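Lundi, 7 h 40

Repris la téléopération à deux bras sur la table quadrillée. Hier soir le compteur du jeu Tumetti affichait 1 753 démonstrations valides, l'objectif reste à 3 000. À ce rythme on déborde sur juin, et Lencombe le sait.

Première heure perdue sur le recalage des bras maîtres. Le zéro de l'articulation 4 avait dérivé côté gauche, ce qui se sent dans la main avant de se voir dans les courbes : le poignet suiveur arrive en retard et on compense sans s'en rendre compte. Or cette compensation passe dans les données. J'ai jeté toute la première série et refait la calibration, à froid puis après vingt minutes de fonctionnement.

Consigne du jour, rédigée par Oluf Vídalín : le gobelet bleu au bras gauche, la paille rose au bras droit, départ des deux mouvements décalé. Il tient à ce que l'opérateur marque un arrêt net au-dessus de l'intersection des rubans avant de poser. Je trouve l'arrêt trop long. Snorradóttir a regardé les profils de vitesse de la semaine dernière et pense que la politique apprend surtout à attendre.

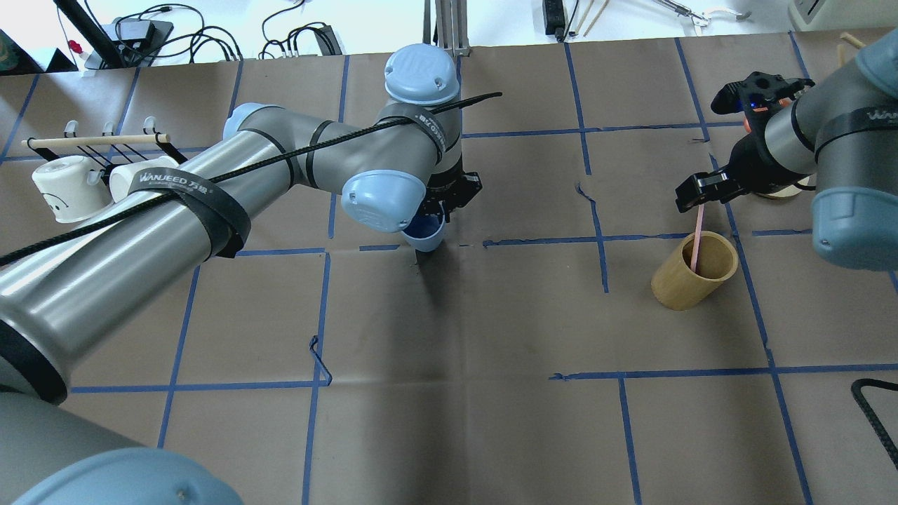
La paille demande plus d'attention que prévu. Elle est inclinée dans le gobelet en bambou, et l'angle d'approche de la pince décide de tout. En descendant à la verticale, un doigt accroche le bord une fois sur deux. J'ai fini par tourner le poignet avant la descente, doigts ouverts en grand, fermeture lente. Pas de retour d'effort sur la poignée droite, donc on ferme à l'œil.

Rubans à refaire par endroits, le quadrillage n'est plus franc. Vídalín préfère le laisser ainsi pour la variabilité — je l'ai noté dans le journal de session, avec mon désaccord.

Fin à 17 h 15, compteur à 1 902 après tri. Le script Barkitz a rejeté deux épisodes corrects pour un trou d'horodatage, je les ai repris à la main. Demain, on intervertit les rôles des bras, et je demande une pause de dix minutes par heure. L'épaule droite tire depuis midi.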